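Call for Participants: Greltholm Shoreline Residue Survey
Households and Small Businesses Wanted, Greltholm Inlet and North Beaches 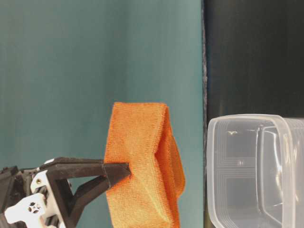 An orange microfiber towel held in a black gripper.

Greltholm is looking for people who live, work or fish along the inlet to take part in a study of leftover oil on beaches, docks and small boats. The study starts in September and runs for 12 weeks. We have room for 100 households and a smaller group of businesses, mainly bait shops, boat rentals and oyster growers.

Background

The fuel barge leak two winters ago put oil on the north beaches and into the lower marsh. The booms came out that spring and the county closed its cleanup office soon after. Residents still report tar on pilings, sheen in the slips after a hard rain, and stains on ropes and hulls. Most of those reports were never written down in one place. We have 1479 phone and email reports from the first year, and very little after that.

The survey is meant to fill that gap. It is not part of any claim or lawsuit, and taking part does not affect a claim you may already have.

What you will do

Once a week, walk the same stretch of shore or dock and fill out a one-page form. Your stretch will be marked on a map we give you. Most are 500 feet long. A few of the beach stretches are 1000 feet, and we will ask before giving you one of those.

Twice during the study, collect wipe samples from a hard surface such as a piling, a ladder or a hull. The kit has wipes, gloves, foil pouches and labels. Samples go in the cooler at the Workum Street boat ramp, which is emptied Monday and Thursday mornings.

Fill out a longer questionnaire at the start and at the end. It asks how you use the water, what you catch and eat, and whether the spill changed your work or income. You can skip any question.

The weekly walk takes most people half an hour. Please don't pick up tar balls or try to clean anything you find on your stretch until you have filled out the form for that day.

Who can take part

You need to be 18 or older and live or work within two miles of the inlet. You need to be in the area for at least 10 of the 12 weeks. Someone else in the household can cover a walk for you if they have been to the training. You do not need a boat or any science background.

We are short on people from the east side of the channel and from the mobile home park off Hubáček Road, and will fill those spots first.

People who are employed by the barge operator or its cleanup contractors can't be enrolled. Past employees can - please note it on the form.

Pay

Households receive $100 at the end of week six and the same amount after the final questionnaire. Businesses are paid on the same schedule. Payment is by check or prepaid card.

Training

One evening session, two hours, at the Greltholm field office. Children are welcome but there is no child care. Spanish and Vietnamese interpreters can be booked if you tell us when you sign up.

Your information

Names and addresses are kept apart from the survey answers. Results are published by shore section, and single docks or lots are not shown on the public map. You will get your own sample results by mail, whatever they are. Lab work is done by Flustance.

How to sign up

Pick up a form at the field office or the Workum Street ramp, or ask for one by phone. Forms are due by Saturday, July 9, 2022. We will call everyone who applies, including people we can't place.

Questions about the shore walks and samples go to Tumelo Botha, field coordinator. Questions about pay, privacy or the questionnaire go to Ruba Geagea. The office is open weekdays 9 to 4, closed for lunch at noon.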